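Stilangate Tabletop Pack - data card
Updated Nov 21, 2021

We have been running the Stilangate pack since May, and it has become the first thing we load when a new grasping idea comes up. It is a simulated tabletop kit from Duvex: a single arm, a plank table, a small library of props and a scripted recorder. Everything is rendered, so you can start on a laptop and move to the big machine later.

What you get
200 scenes, 15 props, and up to 500 steps per run. Each run can be saved from a wide view and from a close view at the gripper. Lights, wall colors and start poses are all set in one plain text file - a real joy to edit!

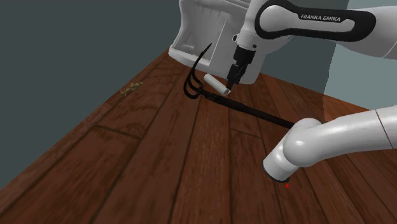 Wide view, Franka Emika arm with the gripper on a long-handled tool.

Long, thin props are where the pack shines for us. They punish a lazy grasp right away, and the contact settings are fine enough that you can tune finger force in small steps and see the difference in the logs. We spent three evenings on this alone and would happily spend more.

Close view
The close view is rendered separately, so it can be turned off if disk space is tight. We keep it on. Wood grain comes out soft at this range, but finger edges and pads are clear enough for our contact labels.

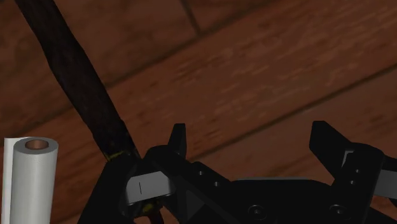
Liao wrote back after trying the pack that the close view was what sold it, though loading both views together made the first run painfully slow.

We saw the same slow start. Caching the textures once with the warm-up script helps a lot, and later runs open in around 3 seconds on our machine.

Known limits
Soft props bend only at preset joints.
Shadows flicker when the arm is near its base.
The Parkley export drops prop names, so keep the original log next to it.

License and contact
Free for teaching and research. Send bug reports through the Duvex tracker with the scene number and the settings file attached.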